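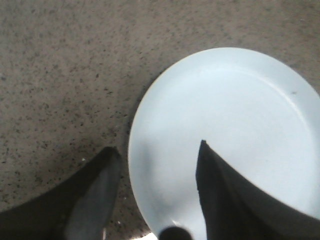 Département de sociologie politique - Équipe « Mobilisations et déplacements forcés »

Figure 2. Grande assiette ronde blanche sur un plan gris moucheté.

4.2. Bloquer la route, et après ?

J'en viens donc au barrage de Radgate, que j'ai longtemps repoussé parce que c'est l'épisode sur lequel mes carnets sont les plus bavards et les moins bien rangés. Je rappelle la situation : les familles évacuées de la vallée de Wesine sont logées à Fotdale, dans des bâtiments prévus pour 200 personnes, et elles y sont 400 quand j'arrive en janvier. Les allocations de relogement sont suspendues, le guichet ouvre un matin sur deux, et un petit groupe décide d'aller s'asseoir sur la route de Radgate, à l'endroit où elle se resserre avant le pont.

J'avais lu, comme tout le monde, la littérature sur les barrages routiers, et je m'attendais à trouver des meneurs. J'ai surtout trouvé des gens qui se disputaient sur l'heure du départ ! La veille, la discussion avait duré une bonne partie de la soirée, et presque tout avait porté sur des questions de ce genre : qui garde les petits, laisse-t-on passer les ambulances (oui, tout de suite, personne n'a discuté), que fait-on du car scolaire (là, en revanche, on a discuté très longtemps). Le mot « revendication » apparaît deux fois dans mes notes de cette soirée-là, et les deux fois dans ma bouche, ce dont je ne suis pas très fier.

Le matin, donc, la route est coupée. Les automobilistes klaxonnent, quelques-uns descendent, on leur explique. Ce qui m'a frappé, c'est la place prise par ces explications. Une femme que j'appellerai Mme B. a raconté l'histoire de son dossier à chaque conducteur qui voulait bien baisser sa vitre, et son récit changeait un peu chaque fois - plus court pour les routiers, plus détaillé pour les retraités, avec le nom de l'agent du guichet quand elle sentait son interlocuteur bien disposé. J'ai fini par ranger mes questions et par noter seulement ses versions. J'en ai 5 à peu près complètes, reproduites en annexe, et je crois qu'elles valent mieux que mes entretiens.

La préfecture a envoyé un médiateur du cabinet Balogh, qui avait déjà travaillé sur le relogement. Il a proposé de recevoir une délégation. Cela paraît simple, mais il fallait désigner des délégués, et le groupe n'en voulait pas : choisir quelqu'un, c'était aussi choisir un hameau, et les anciens voisinages de Wesine comptent encore beaucoup à Fotdale. On a donc répondu au médiateur de venir parler à tout le monde, debout, sur la chaussée. Il est venu. Il parlait doucement, on l'entendait mal au fond, et des phrases entières ont circulé de travers d'un rang à l'autre (j'ai entendu « vendredi » devenir « avant vendredi », et cette petite préposition a nourri les disputes de la semaine suivante).

Dilwyn Prothero, à qui j'ai fait lire une première version de ce passage, m'a reproché de traiter le barrage comme une suite de malentendus et d'en oublier la colère. Il a raison en partie. La colère était là, je l'ai entendue, et quand un gendarme a tiré un homme par la manche j'ai bien cru que la matinée basculerait. Mais je maintiens que, vue de près, elle passe beaucoup par l'organisation : qui attend, qui parle, qui rentre préparer le repas et qui revient ensuite. Les récits publiés dans la presse locale ne gardent que les cris et la file de voitures, et je comprends pourquoi, mes propres premières pages faisaient pareil.

La route a rouvert en début d'après-midi, sans accord écrit. Le soir, à Fotdale, on s'est remis à discuter du car scolaire. Je reprends ce point dans la section 4.3, avec les comptes rendus que les habitants ont rédigés eux-mêmes.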